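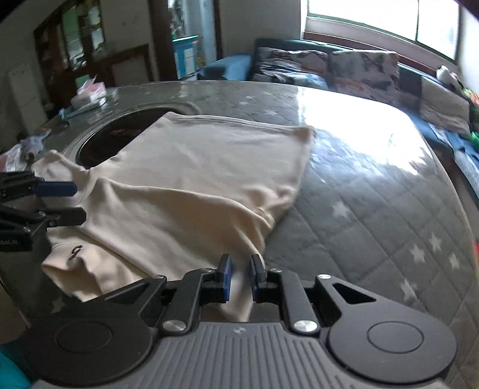
The Fold and the Promise

Somewhere in the past few years, folding a sweater became a thing a person could be wrong about. I know this because I have been corrected. A houseguest, a kind one, watched me double a pullover over my forearm and drop it in a drawer, and she winced the way people wince at a dog eating grass. Had I not heard of the file fold? Did I not know about shoulders?

I had heard of the file fold. I had also heard of the thirds fold, the roll, the envelope, the army tuck and something called the Lidcombe, which I will come to. What I had not heard, in all the videos and booklets and one paid evening class, was any evidence that a sweater cares.

So I spent most of February trying to find some. I folded on my own bed, on other people's beds, on a bare quilted mattress with stars printed on it, and on the counter of a dry cleaner who would have liked me to move along. I talked to people who sell knitwear, people who mend it and one man who teaches strangers to put it away. I came home with a better drawer than I started with and a strong suspicion that I had been sold most of the difference.

Start with the Lidcombe, then, as it is the one with a price. It is taught in a rented room above a pharmacy by Pejman Fallahi, who used to manage a menswear floor and has the posture to show for it. You lay the sweater face down. You bring in one side, fold the sleeve back along itself, bring in the other, fold that sleeve too, and then you turn the hem up in stages until you have a block that stands on its edge. There are 34 steps on the handout. I asked Fallahi if it needed that many and he said that people who are paying like to see where the money goes, which I thought was the most sensible thing I heard all month.

He is good at it. In his hands a cardigan goes from heap to brick while he is telling you about his parking situation. In mine it went from heap to a different heap. The block stood up for as long as I kept a finger on it. "You're pulling," he told me. "Don't pull. Lay." I laid. It slumped.

The trouble, as Fallahi cheerfully concedes, is that most of the teaching is done with the wrong sweater. The demonstration piece is always a flat, fine, tightly knit thing with the body of a manila folder. Real sweaters are not like that. The cream one I wear from October until somebody makes me stop has a straight hem, which helps, and sleeves that have opinions. Put it down on a bed and one sleeve goes where you put it. The other slides over the front as though it were leaving. By the time you have smoothed that one out you have dragged the shoulder, and there is a ridge under the whole affair that was not there a minute ago.

Beds are part of the problem, too. Every guide says to use "a flat surface," and every photograph in every guide shows a bed, and a bed is a flat surface in the way that a lake is. A quilted mattress is worse. The stitching dimples it and the knit settles into the dimples. I got my neatest results on a kitchen table, by a wide margin, and the reason I don't fold on the kitchen table is that people eat there and there is usually jam.

What, though, is the neatness for? That was the question I kept asking, and the answers came in two kinds.

The first kind was about space. Upright folding, the claim goes, gets more into a drawer. I tried this at home with the same drawer and the same clothes, once stacked flat and once filed. Filed, I could close it easily. Stacked, I could also close it easily, if I leaned. There was a little more room in the filed version, and I was pleased until I saw that the filed version had also made me set two sweaters aside that I didn't like. Set the same two aside from the stack and the stack closed without leaning. I have seen this effect claimed as a triumph of folding in at least one book. It is a triumph of owning less.

The second kind of answer was about the wool. Here I expected to be put in my place, and I went to see Margaux Cordier expecting it. Cordier mends knitwear for a living, by post and in person, in a workroom that smells of lanolin and radiator. She has spent years looking at what goes wrong with sweaters, and I asked her how much of it is down to bad folding.

She thought for a while. "Hanging, yes," she said. "Hanging is a crime. You get the points on the shoulders, and the weight goes down into the hem." And folding? "As long as it's folded."

I pressed her. Thirds? Halves? Sleeves in or sleeves across? She picked up the piece she was working on, a gray fisherman's knit, folded it over once, turned the sleeves in behind and put it on a shelf. The whole thing took less time than it took me to ask. It was not beautiful. It looked like something a tired person does at night. She told me that creases in wool mostly drop out when you wear it, that moths do not study technique, and that the worst damage she sees comes from people tugging a sweater out from the bottom of a tight row by its sleeve.

That last point is awkward for the file fold, whose whole appeal is a tight row.

To be fair to the filers, they do have one good argument, and it was put to me by Shalini Malhotra, who has 3 children and a chest of drawers that all of them use. When the clothes stand on edge, she says, each child can see what is in there and take one thing without unearthing the rest. "It isn't tidy," she said. "It just gets untidy slower." I visited and looked in the drawers, and this was plainly the case. It was also plainly the case that she was the one refiling them. The method had moved the work from the morning, when everybody shouted, to the evening, when only she was in the room. She considers it a good trade. I am not sure I'd have used the word "saving," though, and it is printed in large letters on the cover of the book she got it from.

Then there is the equipment. I had not known there was equipment. Skondasum makes a hinged plastic board that you flap, left, right and up, with the sweater lying on it, and it produces a perfect rectangle every time provided that the sweater is a T-shirt. On the cream knit it made a parcel so thick the last flap would not come over. Ornar sells a set of drawer dividers with felt along the top edge, which grabs wool like a burr. I bought both and I have now given both away, the board to a neighbor who prints T-shirts and is delighted with it.

Singhal, a small shop that sells almost nothing but pullovers, folds everything around a sheet of card. Kamlesh Tomar, who runs the floor there, let me try it in the quiet hour after opening. The card does everything. You lay the garment face down, put the card between the shoulders, bring the sides over the card, turn up the hem, slide the card out. The result has shop corners. I was thrilled with myself. Then Tomar showed me the back room, where the same sweaters, waiting to go out front, were folded in half and piled.

"Out there it has to look like you shouldn't touch it," she said. "In here we have to find the medium."

I have thought about that a good deal. Nearly every folding method now sold to people at home is a display method. It came off a shop floor, it was built to make a thing look untouched, and it depends on someone being paid to do it again every time a customer picks one up. Taken home, it has no staff.

There remains the matter of how it feels, and this is where my skepticism gets thin. Pankaj Mathur, a retired surveyor who took the same evening class I did, goes through his whole wardrobe on the last afternoon of every month. He unfolds what is already folded and folds it again. He knows it isn't necessary. He likes the light in the bedroom at 4 and he likes the wool, and he has found a bad elbow or two that way before it became a hole. He told me this without any wish to convert me, and out of everyone I met he was the only one whose practice I envied. He also skips steps on the handout, by the way. When I pointed this out he said he had lost the handout.

If you want advice, mine is short and free. Clear a space bigger than you think you need, because half the wrestling comes from working on the one corner of the bed that has no laundry on it. Let the body of the sweater lie flat before you touch the sleeves. Get hold of the edge lightly and carry it over, and if you've hauled it, put it back and carry it again. Turn the sleeves in behind. Fold it once, or twice if the drawer is shallow. Keep the heavy ones at the bottom. Lift it out with a hand underneath.

As for standing the thing on end, do as you like. My houseguest came back at the end of the month, and she went straight to the drawer. She found it in halves, sleeves behind, heaviest at the bottom. She asked whether I had finally learned the file fold. I told her I had, and what I'd paid for it, and she went off to see about the kettle.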